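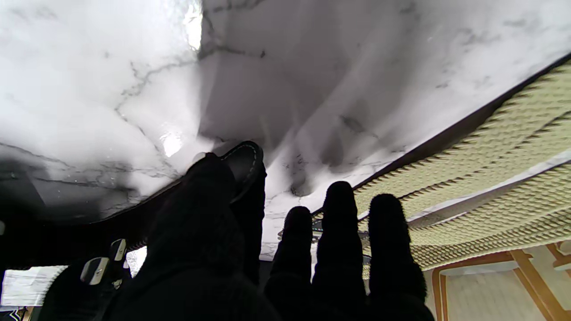 A polished white surface with grey marble-like veining

Veining in marble

Veining is the pattern of coloured lines, streaks and patches found in many kinds of marble. It is one of the main things by which the stone is sorted, named and priced, and it is widely copied in man-made surfaces.

Formation

Marble forms when limestone or dolomite is changed by heat and pressure below ground. The original rock often holds clay, silt, sand or iron oxides, either in layers or spread through it. As the rock recrystallises and is squeezed, these layers are bent and stretched. Other veins start as cracks which later fill with minerals carried by water. Grey and black lines usually come from graphite or other carbon-bearing matter, green from serpentine, and yellow, pink or red from iron oxides.

Cutting

The look of a slab depends on the direction of the saw. A block cut across its bedding tends to show long lines running one way, while a block cut along the bedding shows a more cloudy or flowery pattern. Slabs sawn one after another from a block can be opened like the pages of a book, so that the veins mirror each other. This is called book-matching and is common on walls and behind fireplaces.

The Ellwood yard at Teltanton, run by Carter Kennedy, kept sawn slabs in numbered order for this purpose. Its store held 200 slabs, and buyers could lay out 6 at a time on the floor before choosing.

Strength and care

Some veins are weaker than the stone around them and may open during cutting or transport. Thin slabs are often backed with mesh and resin. Marble is also marked by acids such as vinegar and lemon juice, which dull a polished face.

Imitation

Painters have copied veined marble since ancient times, using glazes, feathers and fine brushes. Printed tiles and laminates now repeat a scanned pattern, and the repeat can often be spotted across a large floor. In engineered quartz, pigment is worked into the mix before it is pressed.

See also

Breccia
Marbling
Scagliola
Terrazzo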